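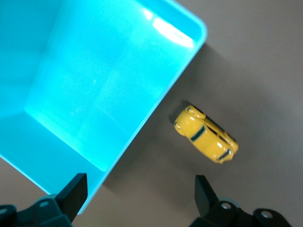
How can a school keep its classroom supplies in order for the whole year?
Give every kind of thing one fixed place, write the name of the thing on that place, and let the pupils put it back themselves before the last bell.

Tips for the classroom cupboard, from the teachers of Skestine School
Last updated: 2025-04-23

Our school has 312 pupils, from nursery to lower secondary, in two buildings. We share one supply room and each class has its own cupboard. The tips on this page were collected at our staff meetings, and we hope that they can be useful also for other schools, or for families who do homework at the kitchen table.

Start in August
Before the lessons begin, take everything out of the cupboard and wipe the shelves with warm water and a little dish soap. Leave the doors open overnight. If you put paper back on a damp shelf, the lower sheets become wavy and the printer will not accept them.

Last summer we made a full count of the supply room and found 1,878 pencils, many of them never sharpened. We had ordered more every spring. Now the order is made only after the cupboards are emptied.

Labels
For the small children, put a drawing next to the word. Use a thick black marker and cover the label with clear tape, going a little over the borders. To remove an old label, warm it with a hair dryer for a short time and pull slowly from one corner. The glue that remains goes away with a drop of cooking oil on a cloth. Wash after with soap, or the new label will not stay.

Markers and glue
Store markers lying flat. When they stand with the tip up, the color goes down and they write pale.
Glue sticks must be closed until you hear the click. We ask one child at each table to check this.
White glue that has become too thick can be mixed with a few drops of warm water. Stir it with a wooden stick and wait until the next day.
Brushes are washed in cold water first, then with soap, and dried lying on a towel. Do not leave them standing in the jar.

Scissors
Cut a folded sheet of fine sandpaper ten or twelve times. It makes the blades better for paper, but for fabric it is not enough. Sticky blades can be cleaned with rubbing alcohol, and only an adult should do it.

Books that come back damaged
A torn page is repaired with thin paper and paste, not with ordinary tape, which turns yellow in few years. Our library in the Trotano building has 358 picture books and we repair them on rainy afternoons. Put baking paper on both sides of the repaired page, close the book and leave something heavy on it for one night.

The last 8 minutes
We stop the work 8 minutes before the bell. Each table has one job, and the jobs change every Monday. The list of jobs hangs on the inside of the cupboard door, at the height of the children's eyes. In the Usmani classroom they play always the same song during this time, and when it finishes the doors must be closed.

Lost property
Gloves and water bottles stay on the bench near the main entrance until the end of the month. Please write the surname inside jackets and on lunch boxes, also for the older pupils.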